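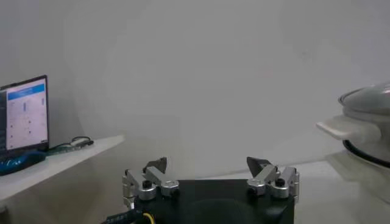 Let the Phone Ring

I miss phone calls. Real ones, with the awkward pause at the start and somebody's dog going nuts in the background! My friend Corinne and I once swapped 38 texts trying to pick a place for dinner, and by the time we'd settled on one the kitchen was closed. A call would have taken us a minute.

I know, I know, people say ringing somebody without warning is rude now. I don't buy it. If you're busy, don't pick up – I'll live. But if you've got 20 minutes and a pile of dishes to do, call me (I'll probably be doing mine too).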